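3. Course Setting and Method

3.1 The course and the student team

The work described in this paper was done in Parnbridge, a one-semester project course for undergraduates in mechanical and computer engineering. Students take the course in their third or fourth year. They are placed in teams at the start of the semester, and each team picks a task that a two-armed robot could be asked to do in an ordinary home. The team then has to collect its own demonstrations, train a policy, test it, and write up what went wrong.

The team followed here chose tidying footwear. Its members were Maysoun Khasawneh, Walid Ghanem and Dwayne Yazzie. Hussam Hattar was the teaching assistant assigned to the bench and kept the session log that we quote from in Section 4. The instructor for the course was Mireille Ghanem, who did not grade this team.

We chose to write about this team because its records were the most complete. Other teams did work of similar quality but kept fewer notes on why they changed their procedure, and those changes are the subject of the study.

3.2 Task definition

The students first wrote the task as one sentence: "Put the shoes away in pairs." By the second class meeting they had found that this could be read in several ways. Khasawneh took it to mean that the two shoes of a pair should touch. Yazzie took it to mean that they should point the same way. The wording they settled on has each shoe of a pair lying sole down, beside its partner, with the toes facing the same side of the table. Whether the shoes touch was left open.

The agreed wording was taped into the team notebook and was used, without further change, in all of the demonstrations that count toward the results. Demonstrations recorded under the earlier wording were kept in a separate folder and left out of training.
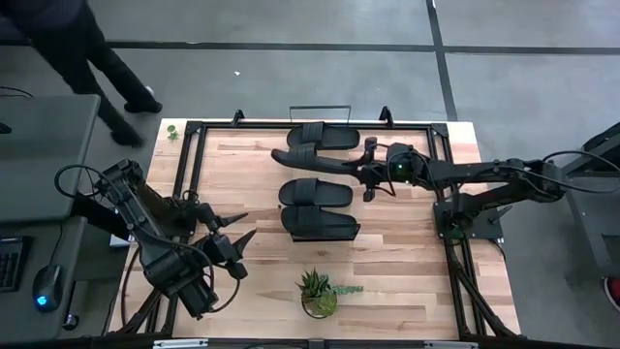
Figure 2. The bench during work on the pairing task.

Slides were selected as the first type of footwear after laced shoes proved hard to grasp in a repeatable way. A slide has no laces, no tongue and an open heel, so the operator has fewer choices to make about where to close the gripper. In Figure 2 the right arm has one slide in its gripper, tilted up off the wood, while the left arm's fingertips point toward the lower pair. The team called this arrangement "split work" in its notes: each arm has its own side, and the operator tries to avoid reaching across. Black slides on light wood also gave good contrast in the overhead view. Ghanem pointed out in the team's midterm report that this made the task easier than it would be on a dark floor, and the team listed it as a limit on its results.

3.3 Recording procedure

Demonstrations were recorded by teleoperation. One student drove the arms and another watched the recording software, which the department maintains under the name Kinach. The third student reset the table between runs and wrote down anything unusual. The roles changed at the end of each session so that no single operator's habits would fill the data set.

Each run began with the arms in their rest position and the slides in a starting layout drawn from a printed sheet. The operator called out the start and the end of the run. If a slide fell off the table, the run was stopped and marked as failed. If a slide was dropped on the table and picked up again, the run was kept. This second rule was argued over for some time. Yazzie wanted clean runs only, and Khasawneh thought that a policy trained on clean runs would have no idea what to do after a drop. Hattar suggested keeping the runs but tagging them, and this was done.

The team set itself a target of 1000 runs and reached it in April. Across the whole class, the shared store held 4000 runs by the end of the semester, over several tasks. Only the team's own runs are used in the analysis below.

3.4 Objects that are not part of the task

A requirement of the course is that the table must not be bare. Each team has to add household items that the robot is not supposed to touch, and has to move them between sessions. The purpose is to let students see for themselves how a policy can come to depend on something that has nothing to do with the task. In an earlier year a team trained on an empty table and found that a coffee mug was enough to stop its policy from working.
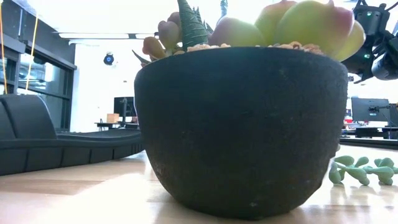

The students were free to choose these items as long as they were safe to knock over. They were asked to write down the placement at the start of each session, either as a sketch or as a grid square. Sketches were quicker to make but harder to use afterward. Of the two, only the grid squares could be matched to the recorded runs without going back to the video, and the team switched to them fully in the second half of the semester.

Plants caused more discussion than other items. Leaves hang over the edge of a pot, so the space to be avoided is larger than the base. Khasawneh proposed marking the outline of the whole plant as seen from above. The team tried this for two sessions and then dropped it, having found that operators already kept clear of the leaves without being told.

3.5 Camera views

Three kinds of view were saved with each run: a head view, a fixed view from the side, and views from the wrists. Students tended to trust the head view most, as it showed the arms and the table together. The wrist views were often ignored during checking, and this led to the one large loss of data in the project. On a Tuesday, the wrist recordings were saved with the wrong time offset, and the error was not found until training had started. The team threw out the whole session.

After that, the student at the recording software had to open one wrist clip from each batch before the next batch could begin. The check included clips from the rest position, when a wrist camera may show more of the room than of the table.

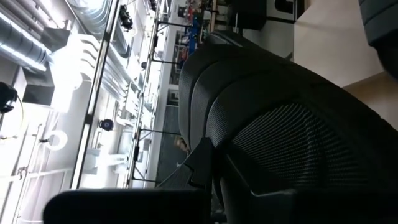

Page last changed: April, by W. Ghanem

3.6 Grading and interviews

Students were graded on their records and their written account, with no credit given for the success rate of the policy. This was explained at the first class meeting and repeated at the midterm. Even so, two of the three students said in interviews that they had worried about the success rate throughout.

The interviews were held one at a time in the last week of classes and followed a sheet of 7 questions. The sheet was adapted from one used in the Chamoun project, with the items on group size removed. Answers were typed up by Hattar and returned to the students, who could correct or strike out any part. Yazzie made a short correction to his account of the lost session. The others made no changes.

The notes were then read by two of the authors separately. Each passage that described a change in procedure was marked, along with the reason given for it and the person who first raised it. Where the two readings differed, the passage was checked against the session log, and the wording in the log was used.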